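The Second Life of the Faceted Cup
Molded plastic cups with a diamond pattern used to be for picnics and children. Now people put them on the good table, and they pay for it
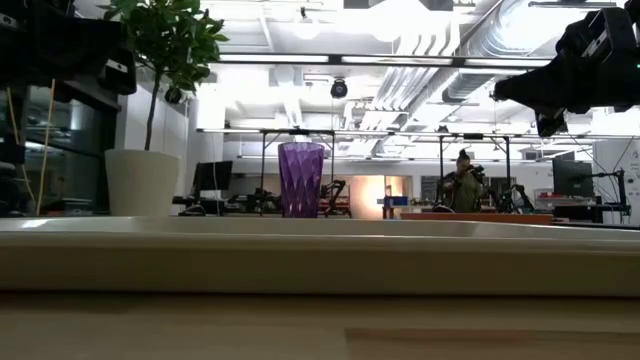 A purple cup with the diamond pattern. The walls let the light through, so the color changes from lavender to violet.

When I was a child my grandmother had six plastic cups that were made to look like cut glass. They lived on the lowest shelf, where we could reach them, and the real glasses lived on the highest shelf, where we could not. I did not think about those cups for thirty years. Then in January I was invited for dinner in Tilturow, to a house where the plates are handmade and the napkins are ironed, and beside each plate stood a faceted plastic cup. Mine was green. The water in it looked very cold.

I asked the hostess where she bought them. She said from a man in Rostska who has a whole room of them, and that I should call before I go.

The man is Hartmut Hagedorn. He is sixty-eight years old and he was for most of his life a mold maker, first for bottle caps and later for household goods. His shop is on the ground floor of the house where he also lives, and there is no sign on the street. Inside are shelves up to the ceiling, sorted by color and not by maker, which annoys the collectors. He has at present 829 cups for sale. The number is written in pencil on a card beside the cash box, and he corrects it each time when somebody buys.

"People come in and they go to the red," he told me. "Always to the red. Then they stand in front of the purple and they go home with the purple."

Why the pattern works

A smooth plastic cup is a sad object. It shows every scratch and every fingerprint, and in a certain light it looks like something from a hospital. The facets change this. Each small diamond is a flat surface that looks in its own direction, so some of them catch the lamp and their neighbors stay dark. If you move your head, they exchange. The scratches are still there after some years, but the eye is busy with other things.

Glass cutters understood this a long time ago. They cut the pattern by hand with a wheel, and a good piece needed many hours. In plastic the work is done only once, in the steel of the mold, and after that each cup receives it in a few seconds. Hagedorn does not find this less honorable. He cut such molds himself, and he still becomes a little angry when somebody calls the cups an imitation.

"The one who cuts glass can make a mistake and throw away one glass," he said. "I make a mistake and there are ten thousand wrong cups in the world."

He showed me one of his mistakes. It is a clear cup, from the years when he worked for the Pretorius factory, and in the third row from the bottom one diamond is a little wider than the rest. I needed some time to find it. He keeps it in the kitchen and drinks from it every morning.

The shape matters also. The ones that sell best are tall and open slightly toward the rim. A cup that goes straight up looks like a pencil holder, and a cup that opens too much falls over when a child reaches for the bread. With the slight flare the diamonds must become larger from the bottom to the top, or they must be stretched, and this is where you can see if the mold maker was good. On a cheap cup the pattern simply stops before the rim, as if somebody was tired. On a good one the last row ends clean and there is a narrow smooth band for the lip.

A question of color

Knut Hollmann buys from Hagedorn two or three times in a year. He runs a small restaurant in Kurbridge with a garden behind it, and since two summers he serves all water and lemonade outside in faceted cups. Before that he had glass, and the garden has stone paving.

"I was tired of sweeping," he said. "And my guests were tired of wearing shoes."

He expected complaints and he got two. One guest said that plastic does not belong in a restaurant with such prices, and the other one wanted to know why she got yellow when her husband got blue. After this second complaint he began to let the guests choose. The cups now stand on a long table beside the garden door and everybody takes one on the way out. Parents like it because the children can find their own drink again. Hollmann likes it because the table looks good in the evening, when the sun is low and comes through the walls of the cups and makes colored spots on the wood.

Purple is a special case, both men say. Empty, it is maybe the most beautiful of all the colors, lighter where the lamp touches it and deep in the shadows. With water it is still beautiful. With orange juice it becomes brown. Milk is a little strange but acceptable, and red lemonade is excellent. Hollmann has tried everything on his menu in every color, one afternoon when it rained and no guests came, and he has the results on a sheet of paper inside the cupboard door. For cola he recommends clear or nothing.

At home I have made my own tests and I agree with him, except about milk.

What to look at before you buy

The old cups are not expensive, but there are many on the flea markets now and not all of them deserve the space in the cupboard. Hagedorn picks up a cup always in the same way, so I describe it.

First he turns it over. In the middle of the bottom there is usually a small point where the plastic entered the mold. It should be flat or a little sunk in. If it stands out, the cup will rock on the table, and you will hear it at every meal.

Then he holds it against the window. Fine lines that run from the rim downward mean that the plastic is tired, and such a cup will split one day when you least want it. A general cloudiness comes from the dishwasher, and it does not go away again. I had read about tricks with vinegar and with toothpaste. He listened to both with patience and shook his head.

Last he puts his finger inside and goes once along the wall. The inside should be smooth. There are cups where the facets are also on the inner side, and they shine even more, but the coffee or the juice stays in the corners and you need a small brush. He sells these cups as vases.

About age he is careful. Many sellers say a cup is from the fifties when it is from the eighties, and since the same molds were sold from one factory to the next, even he cannot always tell. He has an old order book from Pretorius where the patterns have only numbers. The tall diamond is 1516. A shorter one for toothbrushes is 1805, and he has never in his life seen one for sale, although he is sure that it was made because he remembers the noise of the machine. If a reader has such a cup in the bathroom, he would like to hear from you.

Living with them

I bought four: two purple, one green, one that Hagedorn calls smoke and my daughter calls dirty. They have been on our table every day since then. I wash them by hand with warm water and a soft cloth, and I let them dry standing on a towel with the opening down. I do not stack them. The facets of one cup press against the inside of the next – after a week you need two persons to pull them apart, and they get rings.

For a table setting I would keep everything else quiet. A white or cream surface under the cup is the best, something a little glossy if you have it, or light wood with not much grain. On a tablecloth with flowers the diamonds and the flowers fight with each other. One cup alone on a windowsill or at the end of a shelf looks also very good, better than I expected, and it needs nothing in it. The light goes through and you see a little of the room behind, in purple.

My husband was not convinced in the beginning. He said that he did not work all these years to drink out of plastic at dinner. He has said this less often since the spring started and we eat on the balcony. Last week he took the smoke-colored one for his beer, without a word, and I also said nothing.

New cups with the diamond pattern can be found in most household shops, and some are well made. Turn them over before you pay. For the old ones, Hagedorn's shop in Rostska is open in the afternoons, when he is at home. Please call first and let the telephone ring for a long time. The stairs down from the street are steep, and he wraps everything in newspaper, so bring a bag with a flat bottom.

When I went there the last time, to pick up a fifth cup for a visitor who comes more often than we planned, the card beside the cash box had a new number on it. He had bought a box of yellow ones from a closed school canteen and was not happy with them. Too much flare, he said.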